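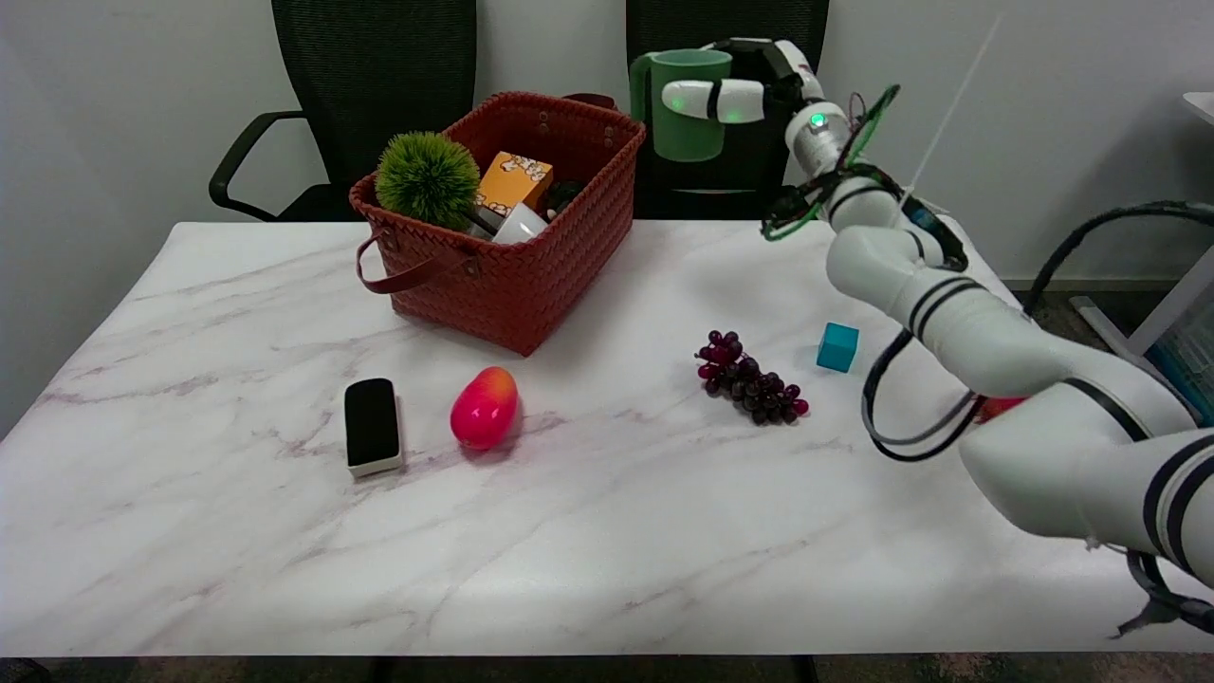

Ogilvie Fund, small grants
Progress report 2, sorting table and object baskets
Ilport centre
2020-09-05

Summary

The sorting table has been in use through the whole of this period. The first set of baskets is complete and the second is part filled. We have spent 2,136 of the grant and expect to spend the rest by December. There is one change to the plan, set out under Baskets, and we would like your agreement to it.

Table

The white marble-patterned table is now the permanent one. The folding tables we listed in the application were too low for the office chairs and have gone back to the store. The new surface wipes down easily. The veining is faint enough that small things still show up on it, though pale items are harder to pick out and we have asked for more strong colours in the next order. The teal cube and the dark grapes are the sort of thing that works well.

Baskets

We planned to use clear plastic tubs from Skurkel. The lids split on several of them in the first fortnight and the supplier has given us a credit. In their place we bought woven baskets with a looped handle. The rust-red one has had the most use and has kept its shape. Woven baskets cost more each, so we propose to buy fewer and share them between sessions. The total stays inside the budget line.

Contents

Each basket holds a mixture of household things, play food and oddments, chosen so that no two feel alike in the hand. The current mix includes a glossy pink-and-orange mango, a bunch of grapes, a spiky green grass ball, an eraser, a printed box and a green mug. The grass ball is the item people ask for most. The eraser gets taken away to be used as an eraser and we now keep a spare in the cupboard.

Mugs and cups were not in the original list. They were added at the request of session leaders, who wanted something with a handle.

Spending

Table and delivery: 400
Baskets: 300
Contents, labels and storage: 1,436
Total to date: 2,136

Delays

The Plonudon order arrived late and incomplete. The missing fabric pieces are promised for next month. Sessions went ahead without them.

Next period

Fill the second set of baskets. Replace the stick-on labels, which peel, with tie-on ones. Write the contents list for each basket on a card kept with it. Send the final report and receipts in December.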